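Slide 1 - title, wait for people to sit. Phones off. Say hi, say which talk this is (two rooms, people get lost).

Slide 2 - why walk to work. Not a fitness talk! I sell nobody shoes. Started when the Lestach bus line got cut back in March and I had 33 minutes on foot or a long wait at the stop. Walked. Kept walking. Ask for hands - who walked here tonight? Let them look around.

Slide 3 - the dull stretch. Every route has one. Side of a big building, no shops, no trees. People quit over the dull stretch, not the distance. Pause here, let it sink in.

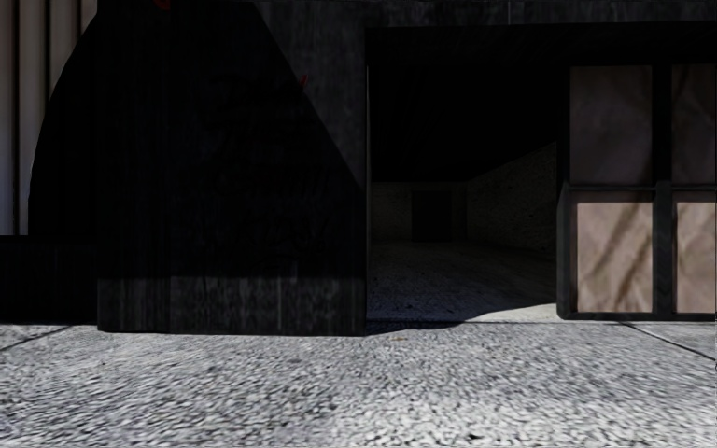 Dark facade, pale gravel paving. A dull stretch.

Slide 4 - what we did at Treloar. Sign-up sheet by the coffee machine, 154 names the first month. More than I expected, told them so. Half dropped off when it got cold. Say that plainly, dont hide it. The ones who stayed had a walking buddy or a podcast. Or a dog, but then where does the dog go all day (laugh if they laugh, move on).

Slide 5 - shortcuts. Try one new turn a week. Worst case you lose 12 minutes and know better. Tell the Urkine story - wrong gate, ended up in the loading yard, had to ask the way out in my good coat. Keep it SHORT, went long last time.

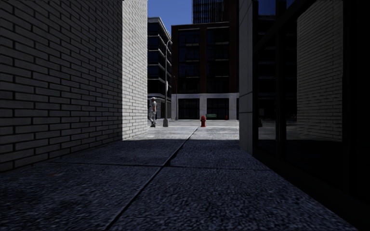 Jetano Commuter Club - Talks and Outreach

Slide 6 - shade and sun. Summer, pick the shady side, alleys are great. Winter, swap. Same street, two different walks. Sounds obvious, took me a year. Mention sunglasses for the low morning sun, esp. heading east.

Slide 7 - shoes. OK, one slide on shoes. Keep the nice pair at your desk. Rough paving eats thin soles. Socks - spare pair in the drawer. Somebody always asks about rain so do it now: hood beats umbrella, and get a bag that closes properly.

Slide 8 - money. I saved 900 last year, fares and parking together. Show the spredsheet for two seconds, nobody can read it from the back anyway. Spent part of it on breakfast, be fair.
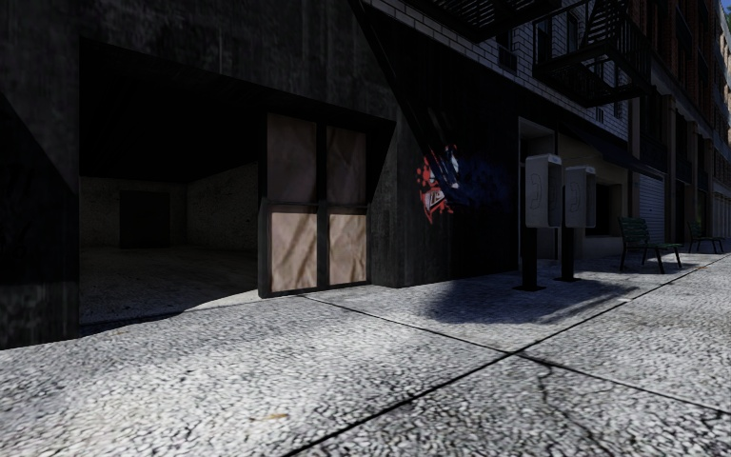
And the rest went on a decent raincoat, so call it even. Point is the number is real but its not why I kept going. I get in less grumpy. Colleagues will confirm.

Slide 9 - how to start. One day a week. One way only is fine, bus home. Pick the day with no early meeting. Tell someone at work so they ask you about it.

Slide 10 - questions. If quiet, ask what their dull stretch is. Sign-up sheet is by the door, pens too. Stack chairs after.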